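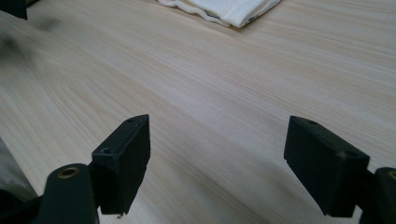 Heller Holztisch, im Vordergrund zwei schwarze Greiferspitzen.

Neu im Regal: »Die Stille von Lindqvist«

Der Verlag Mesonine hat sich für den Winter einen Schauerroman geleistet, und man merkt dem Klappentext an, wie viel davon abhängt. »Ein Haus, das atmet«, steht da, »eine Frau, die nicht vergisst.« Wer in den letzten Jahren mehr als zwei Bücher dieser Sorte gelesen hat, kennt das Haus und vermutlich auch die Frau.

Siiri Ojala erzählt von der Restauratorin Pela, die nach dem Tod ihrer Tante auf das Gut Lindqvist an der finnischen Küste zieht. Sie will den Nachlass ordnen und im April wieder abreisen. Daraus wird natürlich nichts. Im Westflügel gibt es ein Zimmer ohne Klinke, im Dorf redet man nicht gern, und der Verwalter taucht immer dann auf, wenn gerade eine Lampe ausgeht. Die ersten 70 Seiten könnte man aus den Bausteinen anderer Romane zusammensetzen, und gelegentlich hatte ich den Verdacht, genau das sei geschehen.

Dann kommt ein Kapitel, das mich doch bei der Stange gehalten hat. Pela findet das Haushaltsbuch der Tante, in dem über Jahre hinweg Einkäufe für zwei Personen eingetragen sind, obwohl die Tante allein lebte. Mehl, Kerzen, ein Paar Kinderschuhe, jedes Jahr dieselbe Größe. Ojala kommentiert die Liste mit keinem Wort. Vier Seiten lang stehen da nur Posten und Beträge, und das ist unheimlicher als alles, was später im Keller passiert.

Leider vertraut sie dieser Zurückhaltung nicht. Im letzten Drittel wird erklärt, was das Zeug hält: der Fluch, die Herkunft des Fluchs, der Mann, der die Herkunft des Fluchs erforscht hat. Er heißt Provent, war einmal Arzt und spricht in Absätzen, die aus einem Lexikon stammen könnten. Nach seinem großen Auftritt bleiben noch etwa 65 Seiten, auf denen die Figuren nachholen, was man sich längst gedacht hat. Die Liebesgeschichte mit dem Fährmann hätte eine strengere Lektorin wohl gestrichen.

Zur Übersetzung: überwiegend ordentlich, an manchen Stellen zu brav. Dass in einem Haus voller Geister dreimal hintereinander etwas »leise knarzt«, mag am Original liegen. Die Dialoge der Dorfbewohner klingen allerdings, als hätten alle dieselbe Schule in Hannover besucht.

Mesonine vergleicht die Autorin auf dem Umschlag mit gleich mehreren Größen des Genres. Solche Vergleiche sollte man grundsätzlich überlesen. Ein Debüt mit einem sehr guten Kapitel und einer brauchbaren Atmosphäre muss sich daran nicht messen lassen, und eine Fortsetzung, die der Verlag bereits angekündigt hat, braucht die Geschichte nach diesem Schluss meiner Meinung nach auch nicht.

Wer etwas für lange Abende sucht und beim letzten Drittel ein Auge zudrückt, kann zugreifen. Allen anderen rate ich, in der Buchhandlung Kapitel 8 aufzuschlagen, das mit dem Haushaltsbuch, und danach zu entscheiden. Gebunden, mit Lesebändchen. Das Taschenbuch soll folgen, einen Termin nennt der Verlag noch nicht.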